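Notes for the Kallomness schools evening, robotics slot
Wednesday, November 6, 2024

Start without the title slide. Ask who has a child in the club. Wait for hands.

I was asked to talk about what the students get out of the robot arm project. I'm going to be less cheerful than the leaflet. The leaflet says they "learn to teach machines". What I have watched since April is students learning to repeat a small job until they are sick of it, and then being told the repeats weren't good enough. I think there is value in that, but we should call it by its name.

The task, for those who haven't visited: drive the arm by hand, record the run, save it or bin it. Iltness, the other school, does the same and we pool the runs. The target for the year was 4000. We stand at 2278. Rätsep, the firm that gave us the grant, would like 3000 before they discuss a second year. Say the numbers slowly, people mishear them.

Next slide. Leave it up for a bit and don't talk over it.

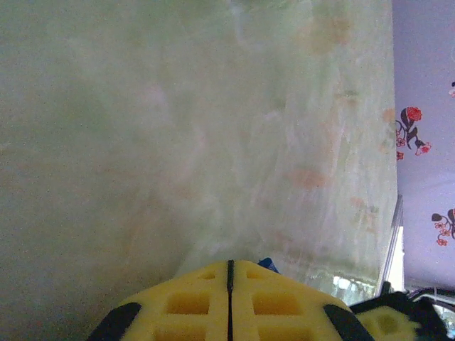
Jurgita Liepiņa wrote to me after the last version of this talk to say that I was being unfair, that her group argued for two whole sessions over what should count as a failed run, and that she had never heard them argue like that over anything in physics. She also said a dull job done carefully was still a skill, and asked me to put that in.

So it's in. I half agree. The argument was good, I've read their notes. My trouble is that the rule they settled on was dropped as soon as the count fell behind. Runs that would have been binned in the spring were being kept by the end of term. If the students noticed, and I believe they did, what did we teach them?

(If somebody from Rätsep is in the room, say this anyway, only politely.)

Now what the wrist camera gets. Point back at the slide: yellow fingers at the bottom, flowered cloth down the side, a lot of blotchy pale surface and only a bit of something blue. That is the view a program has to learn from. Ask the room what they would do next with it. Most adults go quiet here. The students don't, and I'll give the project that.

Podico, the software: skip unless asked. It crashes. They know.

What I'd want for a second year:
A lower target, set by the students.
The bin rule written down and left alone.
One session in every month with no recording at all, just looking at old runs and saying what is wrong with them.

Questions. The one about jobs will come up. I don't know the answer and shouldn't pretend to.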